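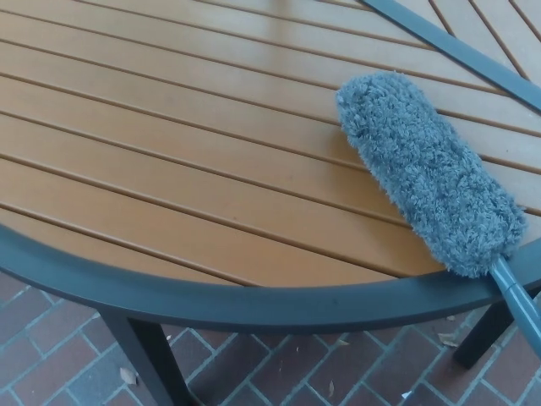

Patio table with the blue-gray duster, dusting task, 08/07/2025.

Notes on the Sirkham trial, patio portion. Writing this up while I still remember which complaint belongs to which day, so excuse the order.

Quick recap for anybody picking up the notebook cold: Sirkham is the home chores package Hultico wants us to look over before they decide whether to resell it. You get the arm on its wheeled base, the head camera, a charging dock, a case of hand tools with fat grips, and a license for what they call the chore library. Dusting is in the base library. Wiping is an add-on, and so is anything involving a spray bottle. Quoted price for the kit is 3,946 dollars, or 2,420 if you already own a base that will talk to it. Ours does (after a firmware update that ate most of a morning), so I'm judging it at the lower price and will try to remember that most buyers won't be.

Why the patio table? Mainly that I got bored of the bench. Everything dusts nicely on a flat white bench! The sales sheet says "indoor and covered outdoor surfaces" and I wanted a surface with some character. This one has slats with gaps between them, panels that run in different directions, a metal strap along a seam, and a curved metal rim. If the surface mapper is going to get confused, I'd like it to happen here and not at a customer's house.

Setup was fine. Mapping the round top took two passes, the first one came back as a lumpy octagon and I threw it out. Second one was good, rim included. It did want to treat every slat gap as an edge, so the first stroke plan was a ridiculous thing, dozens of tiny strokes, one slat at a time, like somebody coloring inside the lines. There's a setting called "bridge gaps" buried two menus down. Turned it on and the plan became long sweeps, much more sensible. Hultico should ask for that to be on by default, or at least moved somewhere a normal person would find it.

Ran 20 strokes per trial, 4 trials. Numbers are in the shared sheet, I'm only putting impressions here.

Along the slats it's lovely. Even pressure, nice overlap, no chatter. Across the slats is so-so, you can hear the duster ticking over the gaps and the force reading goes up and down with it. Nothing alarming, but the controller backs off each time and then comes in again a bit late, so coverage gets thin right after a gap. At the strap it did better than I guessed it would, no hesitation that I could pick out.

The rim is where I'd mark it down. The fluffy head flops over the rim and the software seems to believe the tool is rigid, so the stroke stops well short and leaves a band of untouched table all the way around. I padded the tool length by hand in the config and that helped a lot. Would a customer do that? No chance.

Regrasping: the handle is slim and smooth, and once the duster is down on the table at an angle with the handle sticking out past the rim, the grasp planner has opinions. It prefers to come in from outside, low, and then it worries about the table legs. About one attempt in three it gave up and asked for help. The fat grip sleeve from the tool case is supposed to fix this. I haven't tried it yet, want a clean baseline first.

The duster itself is an ordinary microfiber one. It grabs dust fine, and it's also inclined to snag on anything rough, so check the slat ends for splinters or burrs before you blame the force controller. I'm going to borrow one of the flat Caltel pads and run the same plan with it, same table. My hunch is the rim problem shrinks a lot with a flat head, which would tell us it's purely the tool model.

Support from Sirkham so far: quick, friendly, a little script-y. I asked if floppy tools can be described anywhere in the config and got a link to the page I was already reading.

Still to do: Caltel pad, grip sleeve, then the whole set again on the Qudah base so we have a second machine to compare. Also sweep the bricks before the next run, there are dried leaf bits on them.

Leaning yes on the kit at the lower price, no at full price until the rim thing is sorted. Ask me again after the pad runs.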